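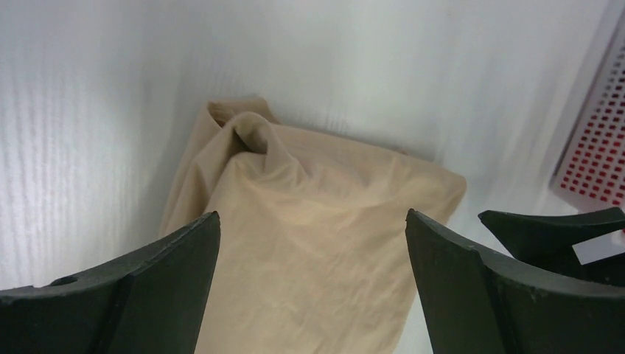 Edge grasp on the beige piece, wrist view only. February, started 14:00

Goal of today: see if the policy can choose a good edge from the wrist camera alone, without the overhead view. Last week the overhead camera was in all runs, and Hanneke asked in the meeting if we need it at all. My guess before starting was that we need it for the first approach but not for the last few centimeters.

Setup is the same as in the previous entry, with these changes:
- overhead stream is replaced by zeros at the input, network not changed
- checkpoint is Kiani-b, trained on the 300 demonstrations (the same set as for Kiani-a, only the crop of the wrist picture is different)
- release height before closing is set 2 mm lower than before
- force limit not touched

The start state is made by hand: I lift the piece in the middle, drop it, and do not correct it. When it falls completely flat I drop it again. Mohsin does it a little different, he turns the wrist when he drops, so his heaps have more loops. We should write down who made the drop. I added a column for this in the sheet.

What the edge head sees

The edge head gives for each pixel a score "this is a free border of the fabric" and a direction to pull. It was trained on 570 labeled wrist pictures, which Hanneke and I have marked by hand. In the labels we have only two classes, free border and everything else. Fold ridges are in "everything else", and this makes the trouble. A thick ridge with a shadow next to it looks for the network very similar to a border. When the fabric makes a small loop that curls over, the inner rim of the loop gets a high score too. If the gripper closes there, it takes two or more layers and the unfold step after it makes a bigger heap.

I think we need a third class "fold". Mohsin does not agree. He says that the height from the first touch gives the same information for free, and that labels for folds will be very inconsistent between persons. He has a point, when I labeled the same pictures again my folds were not in the same place.

Seams are the second thing. I expected that stitching will pull the score to itself, as it is a long, thin, regular line. On the flat parts this is not so bad. The line of the seam gets a medium score and the real border next to it a high one, so the maximum is still correct. But the two lines run parallel and very near, and when I smooth the map with the large kernel they melt together and the target moves inside, onto the fabric. With the small kernel it stays on the border.
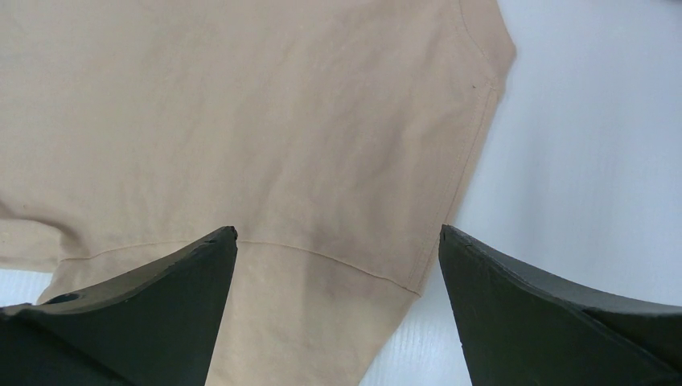 Fingers on either side of the lower band. Side seam and outer edge run parallel, this is the case for the small kernel.

Here I have left the small kernel on for all remaining runs. Note for Mohsin: it is in the config under smooth_px, please do not take the value from the Tenatari branch, that one is still the old value.

Also there is a tiny dark speck close to the side seam. I checked the score map at this place because I was afraid of a false peak. Nothing there.

Closing on the edge

Plan is 80 trials with Kiani-b. I will not write a success rate before all are done, as the order of drops is not random (I did the easy ones first to check the new height, this was not a good idea).

What I can already write:

The lower release height helps. With the old height the tips sometimes closed in the air above a flat border and came up with nothing. Now they touch the table a little before closing and the border is pushed up between them. On a border which already stands up from the table it makes no difference that I can notice.

The approach direction is more important than I believed. If the tips come from the free table side and the border lies between them, the grasp is mostly one layer. If they come from above the fabric, they collect wrinkles on the way.

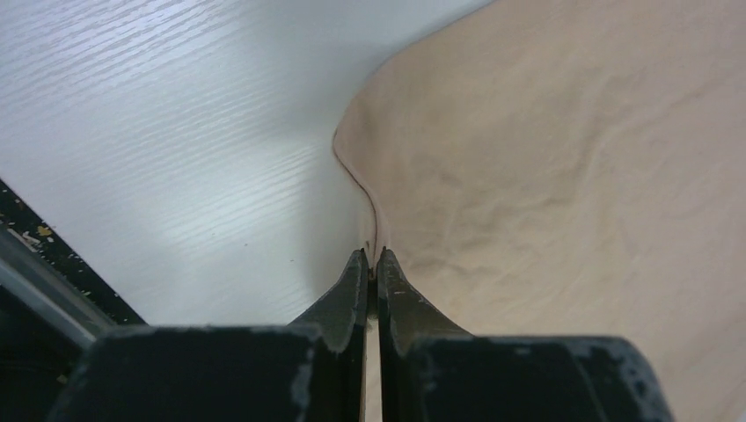
Pinch at the folded lip, tips almost together.

In this position the gripper width reading can not tell one layer from two. The fabric is too thin, and the fingertips have wear on the inner edges, so the zero of the width is also not to be trusted. Hanneke proposed to use the motor current at closing. I looked in the log of the first runs and the current is noisy, but the slope before the stop looks different for the grasps I marked by eye as "two layers". It can be chance. To check with fresh tips.

Failure types so far, in the order of how much they disturb me:

1. Ridge taken for border (see above). Comes mainly with the heaps that have loops.
2. Correct border, but the pull direction points back into the heap. The grasp is fine and then the unfold is wrong. Possibly a sign error at the rounded corners, where the direction turns fast.
3. Policy waits. It hovers over the fabric and makes very small corrections without closing. I stopped these by hand. With the overhead camera I did not see this, so my guess from the beginning may be half right.

For number 3, I tried to give the last overhead picture before the approach as a frozen input, in place of the zeros. The waiting was less. But then it is no more "wrist only" and we must say so in the Dravarance report.

To do

- finish the trials, random order of drops, with the name column filled
- order new fingertips from Limex, same shape, and calibrate the width again after mounting
- Mohsin: plot the closing current against the layer labels
- Hanneke and me: label folds on a small part of the set, both of us on the same pictures, and compare before we decide about the third class
- check the pull direction at corners in the training labels, first by eye
- ask if the Kiani-a runs from last week have the raw wrist video saved, I find only the crops

Stopped 18:20. Arm is parked, the config is committed on my branch.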